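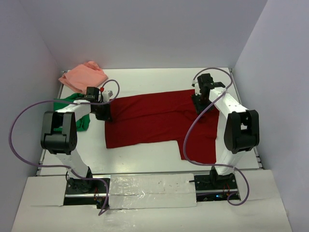 Akua Akpalu says the cell mostly runs fine if you leave it alone, and that the trouble is how few people can. She has looked after it for 11 months and would like to hand over the screwdrivers.

So Tollora is hiring a part-time cell technician, 20 hours a week, at our Drotley shop. The cell is two arms on one table, and the job it practices is handling clothes. Your job is everything that isn't the clothes.

What you'd do:
Check the purple cables on both arms before the first run. They loop wide, and a loop will find something to catch on.
Re-torque the base bolts and write down that you did. The last log has one entry, and it says "ok."
Swap worn gripper fingers and re-zero the arm afterward - in that order, please.
Keep the covering in front of the rail taped down and lint out of the base recesses. A dark red garment sheds more than you'd think.
Trace faults in thin wires without pulling on them to see what happens.

You should be able to read a wiring diagram, crimp a connector that stays crimped, and stop the cell when something sounds wrong. A degree is fine but won't tighten anything. Folding skills are not required, as ours haven't helped.

Pay is $43 an hour. Shifts start at 7 a.m., and the coffee is your own problem.

Send a resume and one paragraph about a machine you fixed twice to Milagros Dizon at the Drotley front desk. We start interviews in November.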